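What a handheld gripper taught me about chains

I meant to write this up in November and then the days got away from me, as they do, so bear with me if the order of things is a bit loose. A few of you asked after my last post what happened with the "small things" experiment, and I promised I'd tell you properly once Vidar and I had something to show for it.

For anyone new: we've been teaching a robot arm to tidy by collecting demonstrations with a handheld gripper. You hold it by the handle, you do the job the way you'd want the arm to do it, and the camera on the tool sees pretty much what the arm's own camera will see later on. No arm in the house, no joystick, nobody driving across Grastport with a workbench in the trunk. Vidar Engström had been doing it with mugs and socks and was getting nice results. I wanted to try jewelry, partly because I'm stubborn and partly because my aunt in Larach had a drawer full of costume pieces she was happy to lend me.

The question was simple enough. If you have 300 demonstrations to spend, is it better to record them all in one tidy spot, or to spread them over lots of different places with different bedding, light and clutter? With mugs we already knew the answer (spread them out, always spread them out). With small, shiny, floppy things I wasn't so sure. A necklace is hard enough on a plain gray table. I had a feeling that busy backgrounds would just drown the poor thing.

So we made two sets. The first was all plain table, same lamp, same tray. The second was spread across 14 different surfaces, mostly beds and couches belonging to patient friends. We trained the same policy on each, nothing fancy, and then ran 100 trials per policy on surfaces neither one had seen. Arsen Pavliuk did the resetting between trials and has more patience than anyone I know.

The plain-table policy was lovely on the plain table and a mess everywhere else. It reached for printed shapes on the fabric and closed on nothing, again and again. The mixed policy got nearly twice as many pieces into the tray. Watches and bangles were the easy ones – stiff, a decent size, something to hold on to. Rings came next, and chains were miserable for both.

I think my favorite of all the places we recorded was the space-themed bedsheet, where the print has its own round yellow and orange things all over it. If you wanted to make trouble for a policy looking for gold hoops, you could hardly do better.
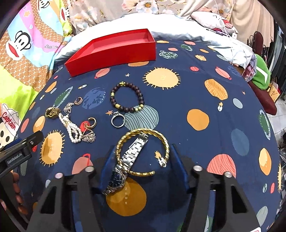
Watch and bangle between the fingers, red tray waiting up by the pillow.

Chains are where I'd like to spend the winter. Vidar thinks it's a grasp problem, that we pinch in the middle and the ends drag whatever is lying next to them. I think it's at least half a problem with how I demonstrate. Going back through my own recordings I found 7 different ways I pick up a necklace, depending on how tired I was, and no wonder the policy dithers between them. We're going to pick one (clasp first, lift straight up, then over) and record the chain set again from scratch.

I'll put the training settings in a separate post, as they're dull unless you need them. And if you have a really loud bedspread and live near Grastport, please write to me!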